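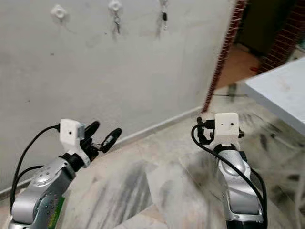 Pale grey wall and doorway, November.

Morning

Started at the paint record for Brirkidness and stayed on it until lunch. The stencil is in two layers. The dark layer went on first, which is the reverse of what Wen-hsiung Chung does on paper, and it explains the pale halo along the sleeve and the lower hem. On the prints the halo is missing because the red is printed underneath and the black overlaps it. I had put the difference down to fading. That note in the file is wrong and I have struck it through, with today's correction beside it.

Checked the edge of the bridge mark under the chin. A stencil cut from card leaves a soft edge after a few uses as the card takes up paint and swells. The edge at Warkau is hard all the way round, so the sheet was either plastic or very new card. Chung has told Kerttu Peltonen that he used card at that date. Both can be true if the wall was the first use. I have written "card, first use (?)" and left the query in.

Overspray is heavier on the left. The can was held from the right and slightly low, going by the shape of the drift. There is one run, from the hand, stopped by the top of the next brick. It shows in the oldest photograph, so it belongs to the work and must not be cleaned off. Put this in capitals on the treatment sheet.

Raking light photographs are still needed for the lower third. The ones we have were taken with the lamp too close and the mortar joints swamp everything else.

Edition

Trosis sent the print ledger as scans. The edition is 85, signed, on the heavier paper. There is an unsigned run as well, which the old leaflet gives as 1000 and the ledger does not give at all. Until I see an invoice I am not going to repeat the leaflet's figure in the catalogue. Kerttu thinks it should go in with a footnote. We left it there.

The proofs are a muddle. Some carry the blind stamp at lower left and some at lower right. The ledger shows that the stamp was moved part of the way through, after the first sheets had cockled at the corner. A stamp on the right is therefore later and no cause for suspicion. Two dealers have turned sheets away on exactly that ground, so it needs a full paragraph in the introduction.

The red was mixed by eye. There is no ink reference in the ledger, just the word "warmer" against the second batch. Laid the two sheets we hold side by side under the daylight lamp: the second is warmer, but paper tone accounts for part of it. The first has been framed against a poor mount and has yellowed to the mount line. Measured the sheet margins and the borders match.

Title: "Mao" is pencilled on the back of one proof, in a hand that is not Chung's. Kerttu reads it as a framer's note, possibly an initial and a job mark run together. It does not resemble any title he used. Recorded under inscriptions, kept out of the list of alternative titles.
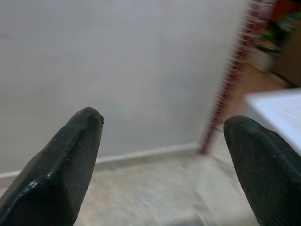
Afternoon

Solvent tests on the mock-up brick. The grey council paint over the border swells in the gel after 30 seconds and lifts with a dry swab. Chung's black starts to bleed if the gel is left twice as long. That is a narrow margin but a workable one, provided the area is kept small and the gel is cleared in full before the next patch. The red is safer than the black. I would not have guessed that, and I shall repeat the red test tomorrow on the older brick before relying on it.

Scalpel removal works on the smooth faces and nowhere else. On the rough faces the blade skates over the hollows and takes the high points down to clay. Ruled out.

Scraped nothing from the varnish sample. It was still tacky at four o'clock.

Rang Kerttu at half past four. She wants the border left partly covered, so that the council's overpainting can be read as part of the history. I have no technical objection. The join would have to follow a mortar line. She will put it to Chung, who has so far answered every letter with a postcard.

To order: swabs, a pack of 100; the finer gel; blotter. Return the ledger scans marked up. Ask Trosis who moved the stamp.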